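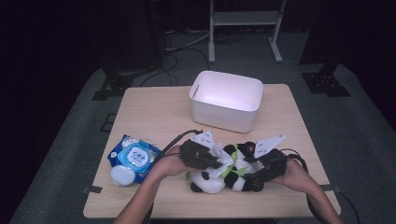 Panda task, both hand grippers on the toy, bin at the back

From: Jonalyn Abella
To: teleop-and-demos list
Subject: Re: [demos] two-handed grasps on soft toys, how do you hold them?

Hi Felicidad, hi all,

Felicidad Cruzado wrote:
> We're starting on plush toys next month at Dunbridge and I'm already
> in a muddle over it. Our people want to pinch with one hand and steady
> with the other, but half of them end up squashing the thing from both
> sides and lifting it like a sandwich. Does it matter which? Also, do
> you clear the table between goes or leave bits lying about? And how
> many demos did you have before the policy did anything sensible?
>
> F.

Oh, the sandwich! I have Opinions about the sandwich. I've put a picture at the top so you can see what our table looks like at the moment. We're on the tidying set, everything goes in the white bin, and the panda is the one everybody asks for first and then regrets (those green leaf bits round its middle catch on the fingers like you wouldn't believe).

To your first question: yes, it matters, but less than being consistent. When we began on Lumbao we let people do whatever felt natural, and we got one-handed scoops, ear grabs, the sandwich, and one chap who rolled the toy along the table to the bin and sort of tipped it in. All perfectly good ways of putting a panda away. The trained arms did a bit of each, mostly in the same go, and it was horrible to watch. So now we say both grippers, one from each side, squeeze until the body gives a little, then lift. Sandwich it is. Pinching a leg looks neater but the body swings, and ours kept clonking the rim of the bin on the way over.

The one thing I'd nag people about is speed. With the grippers in your own hands you forget they're there, and you start moving at the pace you'd clear up your own kitchen. The arms can't follow that. I tell new people to pretend the toy is asleep. It sounds daft but it works better than giving them a number.

Second question: leave bits lying about, definitely! We've got a packet of wet wipes and a little round white pot on there with the panda, and where they start gets changed every go. Do let them touch and overlap sometimes. Our first batch had everything spaced out like a shop display and it fell over the moment two things were next to each other. I would watch your cables though. They drape over whatever is at the front of the table if you let them, and a cable will quite happily drag a light thing along with it. We bin the take if that happens.

Oh, and put a bit of tape on the table edges if you haven't. Ours has a strip of black on the left and another on the right, near the front corners.

Numbers, then. We had 572 demos of the tidying set when we first tried training, and it could find the bin and get near the toy and that was your lot. At 3,000 it was doing the whole table on most tries. I don't think you need that many if you keep the grasp the same from the start, as a good chunk of our early ones were the free-for-all lot and we ended up leaving them out. We do 20 goes per person and then swap, as wrists get tired and the grasps get lazy. Tendex has a longer session in its guide, but I've tried it and my thumbs complained all evening.

One I can't answer, so I'm passing it on to the list: what do people do about regrasps? If somebody loses the toy halfway to the bin and picks it up again nicely, we've been keeping it. Peda's notes say to throw those away until you've got a decent clean set. I'm in two minds and would love to hear from anyone who has tried it both ways.

Felicidad, shout if you want our instruction sheet, it's a page and a half and October's version is the least bad one so far.

Jonalyn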